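# Comparing Two Simulated Grippers and Two Camera Placements on Bedroom Pickup Tasks

Gavin Dow, Yabsira Wubshet, Lizeth Ccori – Project report, October 2023 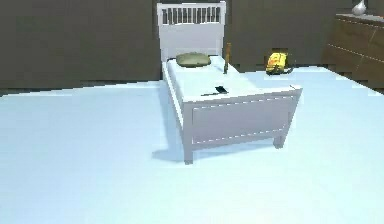
*Figure 1. Simulated bedroom with the bed, the pillow and a small dark object on the mattress.*

## 1. Goal

Our group wanted to know how much the choice of gripper matters when a mobile arm has to pick things up from soft furniture and from the floor. We also wanted to know if a wrist camera is worth the extra setup compared with a single camera on the robot's mast. All the work was done in simulation. Hipólito Vergara, our supervisor, asked us to keep the arm and the controller the same in every run so that only the gripper and the camera changed.

## 2. Setup

The arm model is the Mastton, mounted on a wheeled base. We tested two grippers on it:

- **Brodura** – parallel jaw, flat pads, narrow fingertips
- **Crichton** – two curved fingers with a wider opening and softer pads

The controller was the Fellance position controller with default gains. We tried raising the gains early on, but the arm started to shake near the mattress and we went back to the defaults.

The bedroom in Figure 1 has a white bed, a wooden dresser along one side and a small yellow object on the floor that looks like a bag. We used three targets from this room: the pillow, the dark object on the bed and the yellow object. The thin upright stick near the pillow was not a target. We treated it as an obstacle, and a run was marked as a collision if any part of the arm touched it.

## 3. Method

We ran 156 pickup attempts in total, 13 for each combination of gripper, camera and target. Each attempt began with the base in front of the footboard, with a small random change in its starting angle. An attempt was stopped after 200 control steps if nothing had been lifted. A pickup counted as a success if the target was raised clear of the surface and held for 5 seconds.

Yabsira wrote the reset script. Lizeth set up the cameras and Gavin went through the logs. Kenna Shearer from the other lab section checked our success labels against the replays and asked us to change a few that we had marked too generously.

## 4. Results

**Pillow.** The Crichton did better with both cameras. Its wider opening let it close over one end of the pillow without much precision. The Brodura often pinched only the surface and slid off during the lift.

**Dark object.** The Brodura was clearly better on this one. The object is flat and narrow, and the curved fingers of the Crichton tended to push it along the bedding. The mast camera gave poor depth values here at a low viewing angle, and most of the misses with that camera were too high.

**Yellow object.** Both grippers could lift it. Most failures came from the base stopping too close to the dresser, which left the arm with little room to turn.

The wrist camera helped most on the dark object and made almost no difference on the pillow. It also led to more collisions with the stick – once the wrist was low, the stick was often outside its view.

## 5. Problems

The bedding and the bed frame are both very pale. Our color-based segmentation kept joining them, so the planner sometimes placed the edge of the mattress in the wrong spot. We switched to depth for that step and reran the affected attempts.

The mattress in our physics settings is also stiffer than a real one. We expect that a real mattress would give way under the fingertips and change the results for the flat object, but we did not test this.

## 6. Next steps

For this room we would pick the Brodura with the wrist camera if small items matter most, and the Crichton with the mast camera for pillows and similar soft things. We would like to try both cameras together, using the mast view to track the stick while the wrist view guides the grasp. Lizeth has started on the code for merging the two views, and the reset script already accepts a second camera.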